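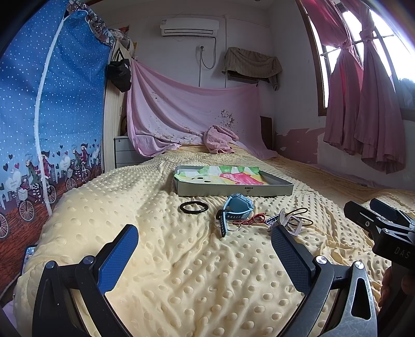
A visit to the model rooms at Candilcombe
by Gualtiero Guerra

When I tell friends that I went to an open day for bedrooms, they laugh. But in Candilcombe this is a serious thing. The Monti house opens its upper floor to visitors two times in a year, in spring and again in November, and you can go from room to room and look how people arrange their small belongings. I went on Apr 27, 2018 with my colleague Leonardo Benedetti. The train to Skancombe takes long, and from there you must wait for a bus, so please start early if you want to see everything before lunch.

The ticket includes a cup of tea and a paper plan of the rooms. The plan was not very exact. We arrived first in the linen room, which should be the last.

The bedroom upstairs

Rebecca Testa leads the upper floor. She speaks quickly and she likes when visitors ask. The bedroom where she works is small, with off-white walls, and the bed takes the most of it. On the bed is a pale yellow blanket with raised round dots. I asked where I can buy one like this and she told me that it came from the old stock of the house, so I must live without it.

The theme for this season was accessories, and in particular the ones that go around the wrist. I had not thought that this can fill a morning. The things lie directly on the blanket: a light blue watch with a perforated strap, a black braided band, a red braided cord bracelet in a tangle, a thin silver hoop. Farther along there is a navy-and-white cord together with other pieces, all mixed. At home I have a drawer which looks the same, only with less color.

Rebecca's method is simple and I wrote it down in my notebook. First you put everything on a soft surface, where a bead does not run away so easily. Then you free the cords, starting with the one which has a visible end. Metal pieces go together, and cords go together. The watch she leaves for the end. If a knot does not open after a little patience, you put it aside and you come back to it later with better light.

Leonardo asked if it is not easier to hang everything on hooks. Rebecca said yes, for long necklaces, but thin bands get out of shape when they hang for months. I am not sure I agree, because my sister has hooks and she is happy with them.

For the sorting they use a shallow gray tray which sits on the blanket. I like this idea very much. A deep box hides what is in it, and in a shallow one you see at once the bracelet you want. It is also easy to lift the tray and put it in a wardrobe when somebody needs the bed. A thin brown band was one of the pieces I noticed most, also some silver rings, which I would like to own.
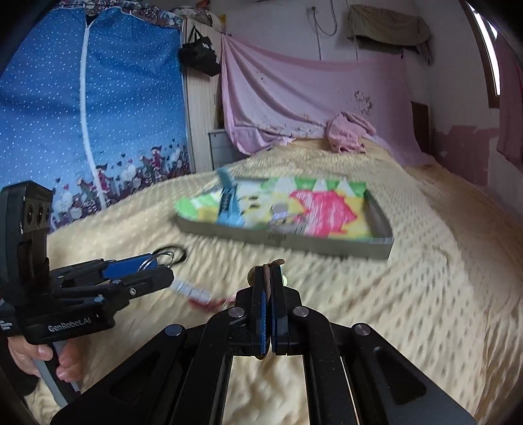

The talk after lunch

Gemma Cirillo gave a short talk downstairs about the Monti collection. She said that the house has 2,622 small articles in its register, and 1,260 of them are made of cord or thread. We were 28 listeners and the chairs were hard. The part about braiding was the best for me. She passed around a piece of cord and showed how the pattern changes when you take one strand more.

Min-kyu Ki, who writes for the newsletter Keruseo, wanted to know how many visitors come. Nearly 2,000 in the last year, Gemma answered, and most of them in November, when it rains and people look for something to do inside.

Practical notes

The stairs are narrow and there is no elevator. Bags stay at the entrance. You can buy cord by the yard in the shop, but they take only cash. I bought dark green and have not yet made anything with it. The last bus to Skancombe leaves before the house closes, so ask for the timetable when you arrive.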